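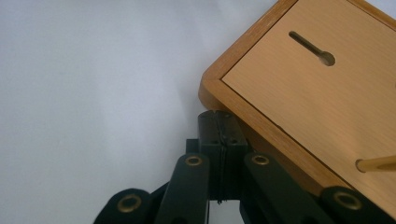

# Wooden box with keyhole slot in the lid: do you glue the panel or leave it loose?

**Posted in: Small boxes and puzzle boxes**

**skustmont_leonie**

Good evening to all. I am new in this forum, although I have been reading it since March. Please excuse my English, I write it slowly and I check the words, but some mistakes will stay.

My question is about the box in the photo. The border is thick, orange-brown, with rounded edges and a varnish that shines a little. The panel in the lid is much paler, like honey, and it sits inside the border with a thin dark line all around it. I got the box from my aunt and I would like to make a second one for my cousin, with the same kind of slot.

What I want to understand before I buy any wood:

1. Should the panel be glued in the border, or should it stay free in a groove?
2. How do you cut a slot which is narrow on one side and finishes in a round hole, so that the wood does not tear?
3. Is it normal to varnish only the border and keep the panel so light?

I have hand tools, a small drill and a coping saw. I do not have a router and I do not want to buy one for a single box.

Thank you in advance,
Leonie Paewai

---

**digby_p**

Welcome, Leonie. Your English is fine.

Number one is easy for me: leave the panel free. Solid wood gets wider and narrower with the seasons, and if you glue it on all sides it will split or it will push the corners open. The thin dark line in yours is what I would expect from a panel with a little room around it.

For the slot, drill the round hole first. Put a scrap piece under the panel and clamp both together, tight. Then saw from the hole, not toward it.

---

**Ouazzani_bench**

I don't agree that it must be free. Is the panel solid wood at all? I see straight, fine grain, but I can't tell from one corner. If it is veneer on something stable, you can glue it all around and sleep well. I have made boxes like this for years and the glued ones are still good.

Before you answer "free" or "glued", somebody should look at the edge of the panel inside the slot. At the round end there is a lighter edge where the wood was cut. Leonie, can you look there with a small lamp? If you see layers, it is plywood. If the grain goes through, it is solid.

---

**digby_p**

Fair, the edge will tell. But she asks how to make a new one, and for a new one she can choose. With solid wood, free panel. I will not move on this.

---

**skustmont_leonie**

Thank you both. I looked with the lamp of my phone but the slot is dark inside and I am not sure what I see. I believe the grain goes through. I will try again in the morning when there is sun in the kitchen.

Digby, one question about your method. If I saw starting from the hole, how do I keep the two sides of the narrow part parallel? My saw always wants to go for a walk.

---

**zuweira_a**

You can avoid most of the sawing. I do it in this way:

- Draw the slot with a sharp knife, not with a pencil. The knife line stops the small tears.
- Drill the big hole at one end.
- Drill a row of small holes along the narrow part, very near to each other.
- Clean between the holes with a narrow chisel, then a flat file.
- Finish with sandpaper glued on a thin strip of wood.

It is slow, but the sides stay parallel because you file up to the knife line. My first slot took one evening and the next was much faster. Cut it before you put the panel in the border, so you can hold it flat on the table.

About the direction: the more your slot goes across the grain, the more careful you must be with the knife. Cut the line two times, lightly, and not one time with force.

Zuweira Alhassan

---

**maelle_r**

Hello, may I ask what the slot is for? There is also a thin peg with a rounded tip over the lid, lower down. Is it part of the same system? In some boxes a peg goes in the round hole and then slides to the narrow part, and this holds things together. In others the slot is only a place for the finger. It changes the size a lot! If a peg must slide, you need to measure it well. If it is for a finger, you can be more relaxed.

---

**skustmont_leonie**

Maëlle, this is a good question and I am a little ashamed that I do not know. My aunt used the box for buttons and she opened it always for me. I will ask her when I call her. For my cousin I want the peg to slide, because he is at the age when everything must have a secret.

---

**Ouazzani_bench**

Then buy a dowel first and make the slot after. Dowels from the shop are never exactly the size on the label. Drill a test hole in scrap and try the dowel in it. I ruined two lids before I accepted this.

---

**bronwyn_rewi**

For question 3: yes, many people do it. Varnish the border before assembly and put masking tape on the faces where the glue will go. The panel can have only wax, or a water-based matte finish, which keeps it pale. Oil varnish will make it more yellow and you will lose the contrast that you like.

Sand the panel to 400 and stop. Some people here go to 2000 on a lid, but with wax I see no difference.

---

**digby_p**

I am one of the 2000 people, and I do feel a difference. A lid is touched more than any other part.

---

**bronwyn_rewi**

With varnish, maybe. Under wax, no. We had this discussion already under the Trudico hinge thread and I don't want to start it again here, poor Leonie.

---

**skustmont_leonie**

Please discuss, I learn from it.

I looked again this morning. The grain goes through, so I think the panel is solid. I will do it like this: solid panel, free in the groove, varnish on the border and wax on the panel. Slot in the method of Zuweira. First three practice slots in scrap, and the dowel bought before.

One last doubt: the groove for the panel. Without a router, can I make it with a saw and a chisel?

---

**zuweira_a**

Yes, but it is a boring job. Easier: make the border from two layers, a wide strip and a narrower strip glued below and above the place of the panel. The groove appears by itself. Round the outside edges after the glue is dry, with a small plane and then sandpaper.

---

**Ouazzani_bench**

Two layers will show a glue line on the outside. On an orange-brown border with gloss you will see it. A plow plane is the correct tool, and a used one is not so expensive.

---

**zuweira_a**

If both strips come from the same board, the line is hard to find. She wants to make one box, she doesn't need a plow plane.

---

**skustmont_leonie**

I will try the layers, and if the line is ugly I will look for the plane. I have just ordered the dowel.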